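Quilted bedspread from Tovomine, single size - my review after one winter

Rating: 4 out of 5

I bought this bedspread in January for my daughter's bed, when we moved to a smaller flat and her room became also the place where we fold the clean clothes. I paid 242 dollars with shipping, and for me this is a lot of money for one bedspread. So I read many reviews before, and I want to write mine in the same detailed way.

Colour and pattern
I chose the teal one with the candies. On the shop page the colour looked more green, but at home it is a good, calm teal and it does not show every small mark. The candy shapes are quite big and they are scattered, so it is not too busy for the eyes. My daughter likes the light blue candy best and always wants it on the same side. My neighbour Marjatta Eskola finds it childish. She is right, but it is a child's bed.

Stitching
The stitching goes in channels and the filling stays where it should. I have washed it 9 times at 30 degrees. One thread came loose near the corner after the third wash and I fixed it by hand in five minutes. The white piping on the edge has kept its shape, although it is now a little less white than before.

Size and weight
It covers the mattress well but hangs shorter at the foot than I expected. If your mattress is thick, please measure first. The weight is pleasant in spring and too warm in July. It also fills my washing machine completely, so I can't put anything else in with it.

As a folding surface
I did not think about this when I bought it, but I use it every week. The quilting holds slippery fabric better than our old satin cover did, and a coat stays folded when I turn away to take the next one. At the end of winter I did all our jackets on it in one evening, before they went to the storage boxes. For padded coats I fold the lower edge under and press the air out with my forearm.
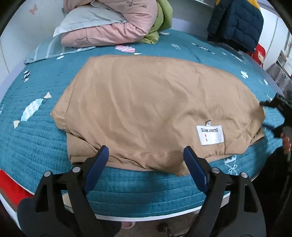 What I would change
The care label is sewn on the top corner, where it scratches the neck. I cut mine off. The shop answered my question about a longer version after two weeks, and the answer was only that they do not plan one.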